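From: Emdale Play Library
To: Grinton Toy Swap list
Date: 19/02/2020
Subject: Re: [toyswap] Drawing tablets - what do you keep them in?

> Hello all, we're a small toddler group and we've just been given a pile of
> those LCD writing tablets, the sort where you scribble and then press the
> button to clear it. At the moment they live in a carrier bag and it's
> driving me up the wall. They slide everywhere, the styluses go missing and
> I'm sure the screens are getting scratched. Does anybody have a system?
> We've got one shelf to play with and hardly any money.
>
> Also, has anyone found a wipe that doesn't leave smears?

Oh, I feel your pain with the carrier bag! We did exactly that all through January and I ended up with a lovely long scratch down the one everybody fights over.

We went over to trays after that and I wouldn't go back. Ours is the plain yellow plastic one, it came in a pack of 2 and the other is full of jigsaws. No lid, which I thought I'd miss and don't. The children can see what's in it, and they can put things back themselves without somebody's fingers getting shut in.

My way of doing it is to get the tablets out flat first, before anything goes in the tray. I used to gather them up in armfuls straight from wherever they'd been dropped, and you always miss one (it'll be under a cushion). Now I lay the red ones down in a square with the tray next to them and give each one a look over while it's lying there. Any crumbs, any sticky bits, is the button still working. It takes me 2 minutes if I'm left alone.
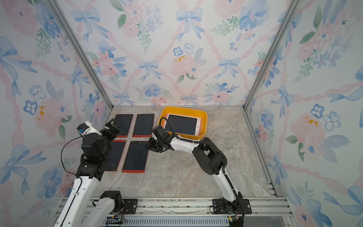 The red ones laid out, tray at the ready.

They go in on their edges if I can manage it, leaning on one another a bit like plates in a rack. I started off with them flat in a pile, but then whoever wants the bottom one tips the whole lot out, and you can guess how often it's the bottom one they want. On edge you can just pull out the one you're after. They do flop if the tray's half empty, so I fold up a tea towel and wedge it down the end. A rolled-up jumper works too, I've done that in a hurry.

The raised edge on the frames does help, but I still turn them so that I haven't got the back of one rubbing on the screen of the next. If you've got some old felt or a bit of fleece you could slip a square in between. I keep meaning to and then I never get round to cutting it up.

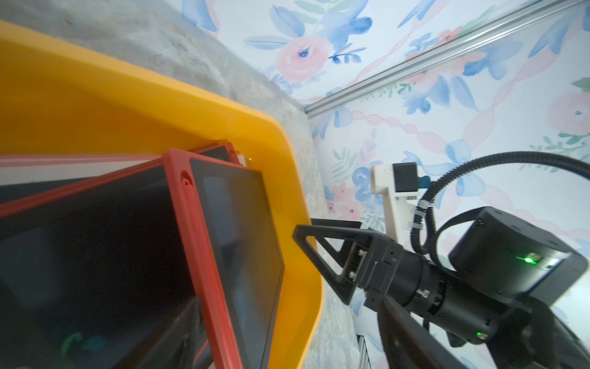 Wipes and smears

I've tried all sorts. Baby wipes are hopeless, they leave a film and then everything looks foggy. Kitchen spray I wouldn't go near. What I use now is a barely damp cloth and then a dry one straight after, and I do the frames with an old toothbrush because the muck gets into the little groove. We had a bottle of Bona left over from doing the hall floor and somebody suggested trying it, but I didn't fancy it on something that goes in toddlers' mouths, so I can't tell you whether it's any good!

Styluses - tie them on. I used thin elastic cord and a double knot, kept nice and short, and I check the knots when I'm doing the wiping. We still lose the odd one, mind you. I keep spares in an old Serrano tin on the top shelf with the batteries, well out of reach.

The other thing I'd say is don't try to be too strict about what goes where. I had a grand plan of red ones in one tray and everything else in another, with labels and all, and it lasted one session. The pink one is a great favourite here and goes in with whatever else is about, usually on top and at an angle.

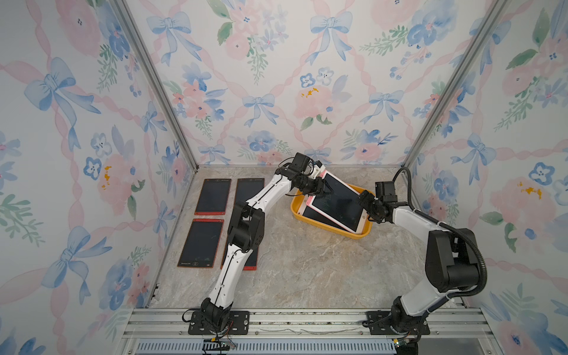

So I gave up on the labels and now the rule is simply that if it's got a screen it goes in the yellow tray. Even the two-year-olds have got the hang of that, more or less, though we did find a slice of toast in there last week.

If your shelf is narrow, measure it before you buy anything. Our first tray stuck out past the front and I caught my hip on it every time I went by with the squash. Measure the inside of the tray as well as the outside, as the rims can be quite thick and the corners are rounded, so you get less room than you'd think from the label.

Ours is item 398 on the swap spreadsheet if you want to look it up, and I've put the size in the notes column. I could do you 20 spare styluses as well, somebody gave us a huge bag and we'll never use them all. I'm over at Grinton for the next swap so I can bring them along, just drop me a line off list.

Emdale Play Library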